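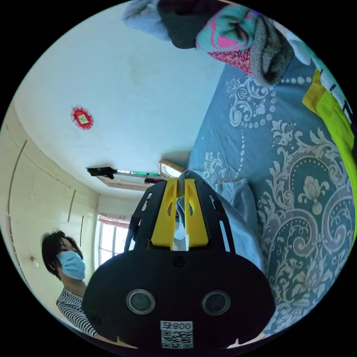

Does it matter how a shirt is folded, so long as it ends up in the drawer?

It matters less than most household manuals claim. A folded shirt takes less room than a crumpled one and is easier to find, and past that point the evidence gets thin. The claims for one fold over another mostly come from people who sell courses.

Household Routines, Unit 4: Folding and Storing Clothes
Notes by Azlan Pillai, revised 13 Jul 2022

The reading for this unit is the Wibisono chapter on wardrobes. Read it with a pencil. It says a standard fold saves 60 hours a year and doesn't say whose hours, or how much laundry they had. I wrote to the publisher and got a catalogue back.

1. Sorting before folding

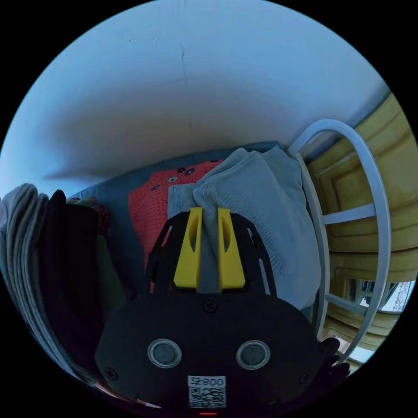
Sorting by colour is popular in the books and I have never seen the point of it. Weight and thickness decide how a pile behaves. Fine ribbed knits slide about and chunky ones hold their place, so a soft grey top bunched up beside a coral-red chunky knit is two problems, and matching shades will solve neither. Put the heavy knits at the bottom – or give them their own shelf if you have one. Kęstutis Ozoliņš, who taught this unit at Irendale before me, sorted by how often a thing gets worn. Try both for a fortnight and write down which one you kept up.

2. Laying out

Use a bed or a table, whichever is nearer. The book wants a hard surface at hip height. A mattress gives a little under your hand, but I doubt anyone's shirts have suffered for it. Smooth the body first, then deal with the sleeves. 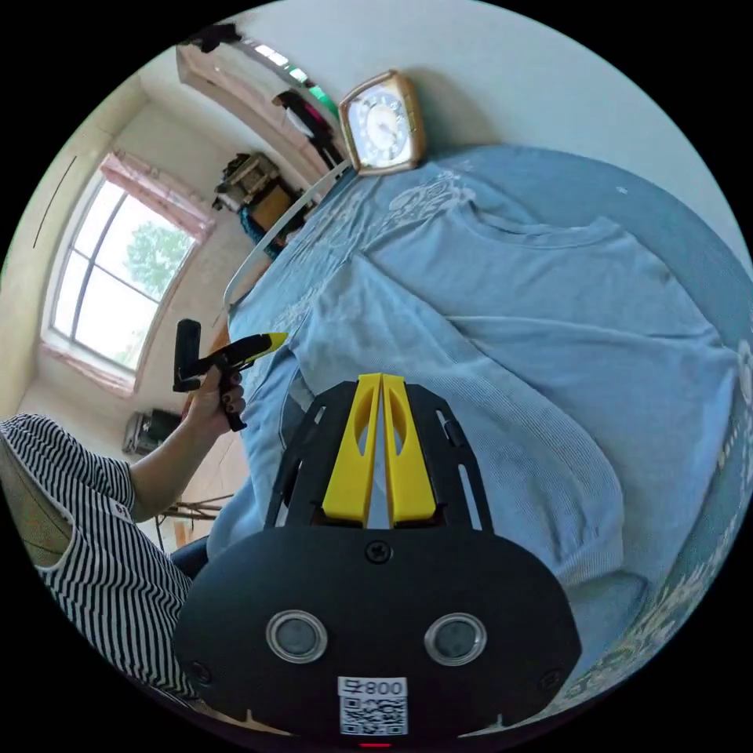

Fig. 3. Light blue shirt laid out on a blue cover.

3. Sleeves

Bring one sleeve across the chest, then the other. Some diagonal creasing is normal. The Junine method adds a second turn at the cuff, which I have tried and dropped.

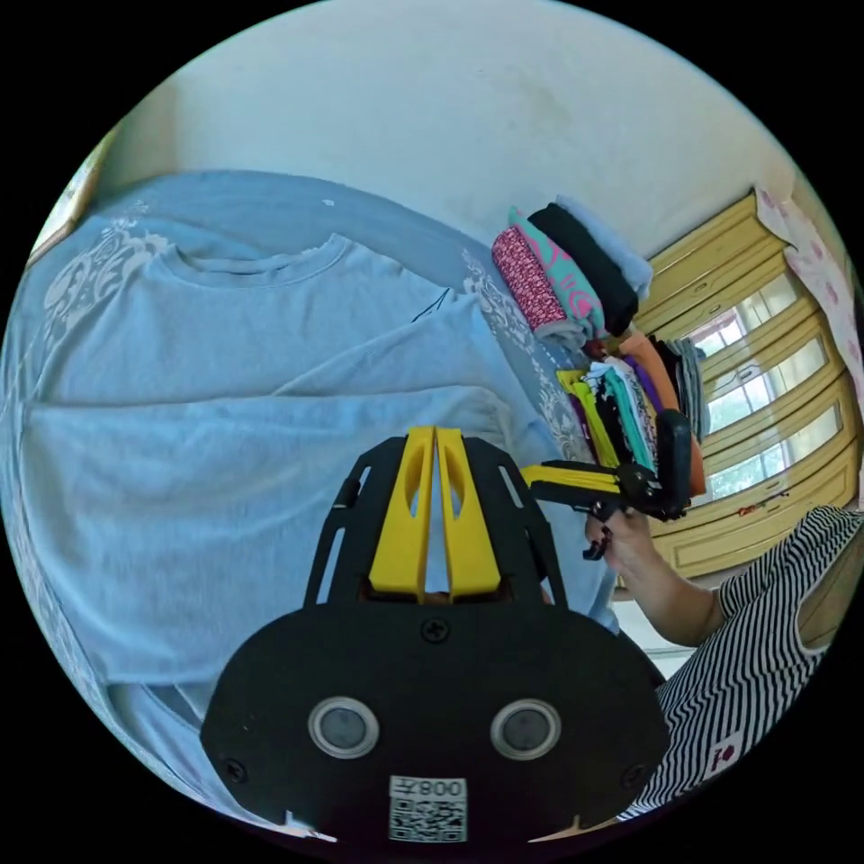
Fig. 4. Long-sleeved shirt with one sleeve across the chest; folded clothes to the right.

4. Rolling or stacking

Rolling is said to prevent creases. It does for some jersey and does very little for a cotton business shirt. Stacks are quicker to make and slower to search.

For the September tutorial: fold one drawer your own way and one by the Rukine chart, leave both for a week of ordinary use, and bring your notes. A result of "no difference" is fine and will be marked like any other.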